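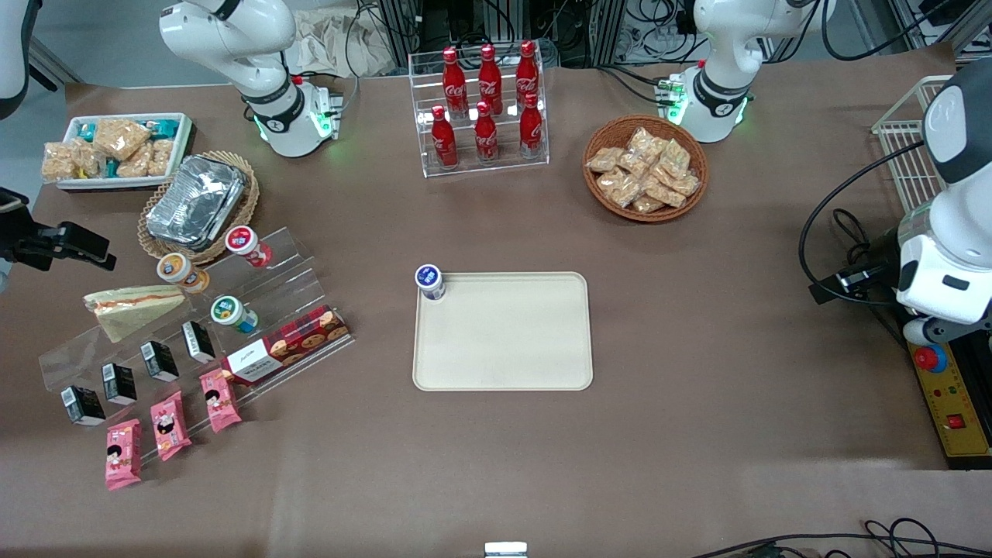 *Mesa de pruebas con los dos brazos recogidos y la bandeja en el centro.*

**Lista:** taller-automatización
**Asunto:** Re: Posición de reposo y alcance sobre la bandeja
**Fecha:** 30 de agosto de 2019

Hola a todos:

Contesto debajo de cada párrafo, que son dos temas distintos.

> He leído las notas de montaje de Rivoden en el repositorio y no me queda claro dónde dejáis los brazos entre una prueba y otra. En mi mesa los dejo extendidos hacia delante y cada vez que cambio los objetos tengo que moverlos a mano. ¿Usáis una posición de reposo fija o la calculáis según lo que haya en la mesa?

Fija. Los dos brazos van atrás, plegados, y quedan apartados de los artículos. Al principio la calculábamos y daba problemas: si alguien movía un cesto sin avisar al programa, el brazo volvía por donde ya no tenía paso. Ahora la posición está escrita en el fichero de configuración, una por brazo, y toda secuencia empieza y acaba en ella. Desde reposo hasta el borde de la bandeja el codo recorre 153 mm en horizontal. Si tu mesa es menos profunda que la nuestra tendrás que medirlo de nuevo.

> La segunda duda es el orden de los objetos. He probado con cajas iguales y va bien, pero con bolsas y envoltorios transparentes falla mucho. ¿Merece la pena mezclar desde el principio?

Nosotros mezclamos. En la mesa hay ahora botellas de Coca-Cola en un expositor acrílico de dos pisos, bollería envuelta en un cesto redondo de mimbre, recipientes con tapa de aluminio en otro ovalado y, en el expositor escalonado de la izquierda, vasitos con tapa, un sándwich, galletas y briks pequeños. La tarea es pasar a la bandeja lo que se pida.

Llevamos 432 intentos anotados desde marzo. De ellos, 265 terminaron bien sin intervención. Los fallos se reparten así:

- Bollería: el plástico se engancha con el de la pieza de al lado y salen dos a la vez.
- Botellas de la fila de abajo: la pinza entra con poco margen por el piso superior. Entrar más bajo lo mejora algo.
- Briks: pocos fallos, casi todos por girarse al cerrar la pinza.
- Sándwich: lo tenemos limitado a fuerza baja y aun así se deforma.

El expositor escalonado lo pusimos en diagonal después de probarlo recto. En recto, el brazo de ese lado llegaba al escalón de delante con la muñeca al límite.

Otra cosa para quien esté montando la suya: dejad la parada de emergencia a mano y comprobadla antes de cada sesión. El cableado de detrás de la mesa sigue pendiente de ordenar. Carrasco nos ha pasado precio de la canaleta y es más cara que la de Trustus, pero se abre por arriba.

Subo el fichero de configuración a la carpeta Sustudmont en cuanto le quite las rutas locales. Si alguien tiene valores de fuerza para bolsas blandas, que los mande a la lista.

Un saludo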